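4.2 Washing and drying small textiles

Read section 3 before the first wash. The Fluten dryer must stand level, with 40 cm of free space behind it.

1. Turn socks and gloves inside out.
2. Put them in the mesh bag and close the zipper completely.
3. Select program 7 (Delicate) and press Start.
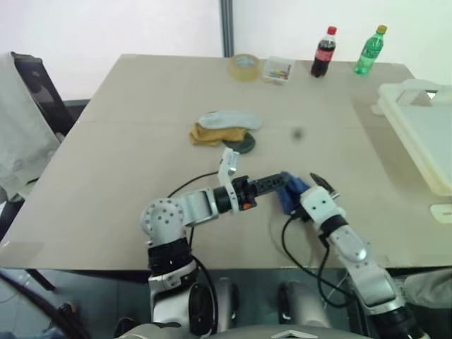
Note: Program 7 does not spin at full speed. The load comes out heavier than you may expect – leave it in the drum for 3 minutes to drain.

4. Take out the bag and open it on a clean, flat surface.
5. Pull each piece gently into its shape. Do not twist wool.

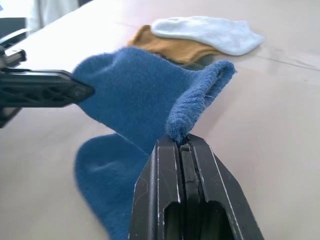
6. Set the dial to Low and dry for 40 minutes. If the cuffs are still damp, add 7 minutes.

Caution: Never dry pieces which had contact with oil, wax or solvent. They can catch fire, also after the program is finished.

7. Clean the lint filter after every load.

If the display shows code 2770, the filter is not seated correctly. Push it down until it clicks, then press Start again. For spare filters, write to Mawar Khoo at the Pindley service desk.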